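4. Setting up on a table

1. Fan to the back of the table, base flat on the cloth. Leave 40 cm of clear space behind the grille if you can.
2. Run the cable out to one side. Plug stays OUT for now.
3. Fabric storage box in the middle, open. 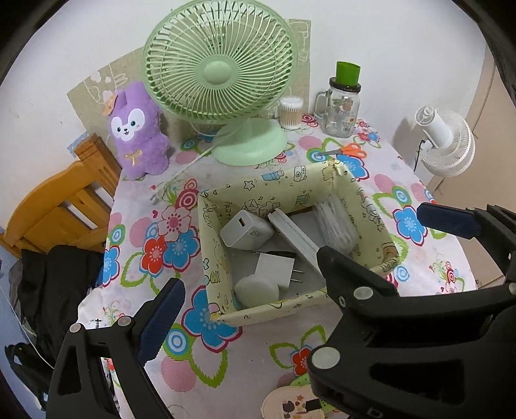 Reader's comment, Bruvley page: Mine creeps forward on a tablecloth at top speed. Folded tea towel under the base sorted it.

4. Small bits go in the box: charger, power strip, packet of wipes. Strip goes in on the slant, its too long to lie flat.

CAUTION: never switch the strip on while its in the box.

5. Scissors well away from the cable. Blades closed when your done.

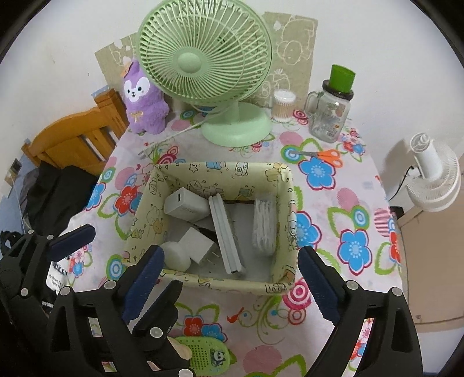

6. Plug in, lowest speed first. Rattles? See page 37.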